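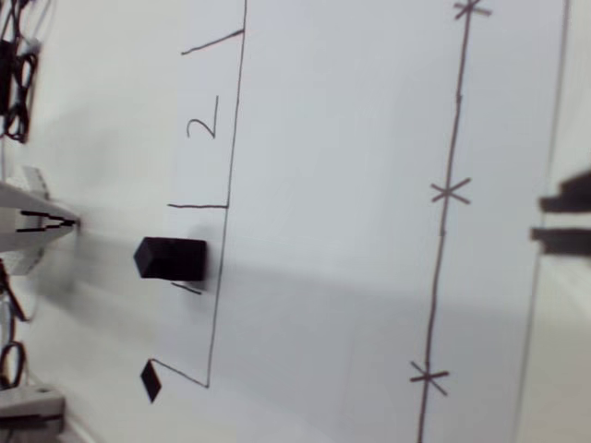
Numbering the Valley

When the town of Giltisar set out in March to give every dwelling a number, the office in charge expected the work to be routine. The town has 735 dwellings on its books, most of them on roads that already have names. The remaining 34 lanes had none, and it was on these that the greater part of the discussion took place.

House numbers are a fairly recent habit in much of the valley. Until 2000, mail for the upper lanes was sorted by family name and left at the mill store in Nuvdale, where residents collected it. The arrangement suited a population that seldom moved. It suited ambulance crews and delivery drivers much less well, and a growing share of the newer households had no connection to the older families.

The method adopted is the common one of odd numbers on one side and even on the other, counted from the end of the lane nearest the church. Gaps are left for empty lots. Where a lane has houses on one side only, the numbers run without a break.
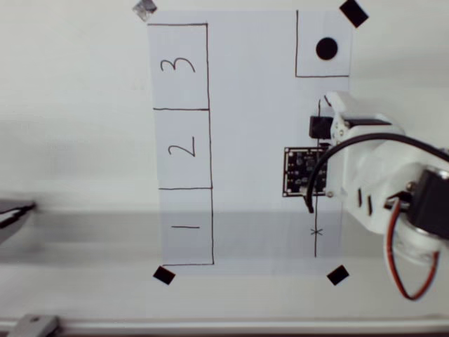

A resident of Siltia wrote to the office that counting from the church made no sense on the river lanes, where every visitor arrives by the bridge, and asked that the order be turned around before the plates were made. The request was granted for the river lanes and declined elsewhere.

Bansal, the smallest of the neighboring villages, has taken a different course. Its houses keep their old names, and the number is added beneath in smaller type. The post office accepts both forms -- although the number alone is enough for a letter to arrive.

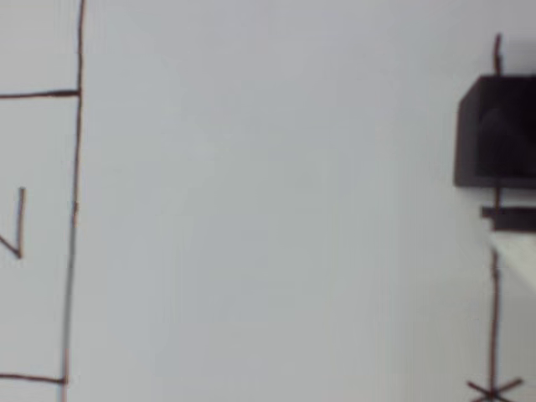

Costs have been modest. Plates are supplied free of charge, one to each dwelling, and owners may fit their own if the figures can be read from the road. Corner houses take the number of the street on which the front door opens. Barns and sheds are not numbered unless someone lives in them.

The completed register is open to the public at the town office in Giltisar. Corrections may be submitted in writing, with the old and new forms of the address given in full.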